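**Workshop notes, November**

The shared workshop at Nurkus has spent most of the month teaching grippers to handle formal wear. Ingegerd Torvik and Edvin Dalen want a home-built arm that can pick a bow tie off a bench and hang it on a rack, a job Dalen says he has been doing badly by hand for years.

The build goes by the name Wimotar and so far has a budget of 142 dollars, most of it spent on bolts in the wrong size. For now the grippers are worked by hand, one in each fist, while the pair sort out how a jaw ought to take hold of a soft strap. "Cloth has no manners," said Torvik, who used to repair looms. She has asked members to keep the colour of their donated ties dark and their opinions brief.

Bow tie practice, by hand:

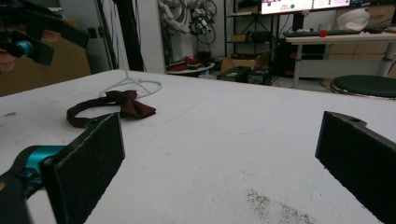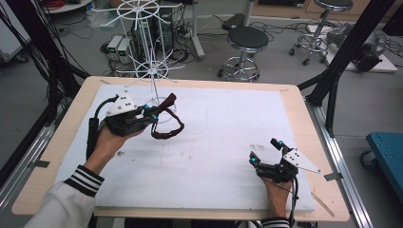 ## Also this month

- The Jusby drill press is back, minus its guard. Please don't use it until the guard turns up.
- Boström has 40 metres of offcut cable to give away. Bring your own bag, and be there by 3.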